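4. Importer une édition critique dans Saber

Ce chapitre suppose que vous disposez déjà du texte original et de sa traduction, chacun dans un fichier séparé. Le module Gruserov promet un alignement « automatique » des deux. Prenez le mot avec réserve.

1. Ouvrez Saber et créez un projet bilingue.
2. Chargez d'abord l'original, ensuite la traduction. L'ordre inverse est accepté par le logiciel, mais les notes se rattachent alors à la mauvaise langue.
3. Dans le menu Alignement, choisissez « Par réplique » pour une pièce, « Par paragraphe » pour une chronique.
4. Lancez le calcul, puis relisez tout.

Note : sur notre pièce d'essai, 962 répliques dans l'original, Gruserov en a correctement apparié 870. La notice commerciale parle d'un résultat « presque parfait ». Perla Maldonado, qui a repris les autres à la main, emploie un autre mot.

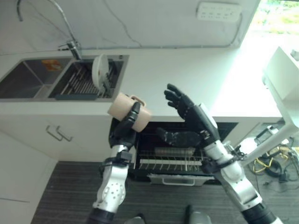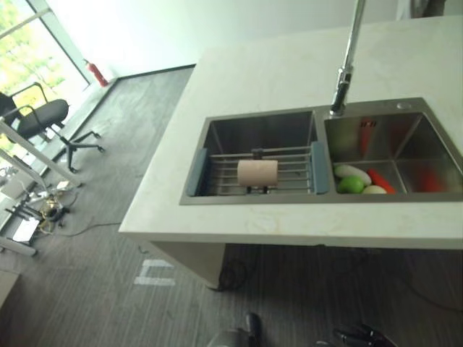

Deux vues d'une cuisine, chacune avec un évier double en inox.

5. Vérifiez les variantes. Les leçons rejetées doivent figurer dans l'apparat, jamais dans le corps du texte.
6. Exportez au format Clillitbridge, seul format qui conserve la graphie ancienne. En principe.

Attention : au-delà de 40 notes par acte, la numérotation repart parfois à 1 sans avertissement. L'éditeur présente ce comportement comme une option ; nous n'avons pas trouvé la case à décocher.

Attention : la fonction « Moderniser l'orthographe » ne s'annule pas. Travaillez sur une copie.

Pour les renvois entre la préface et les actes, voir le chapitre 5.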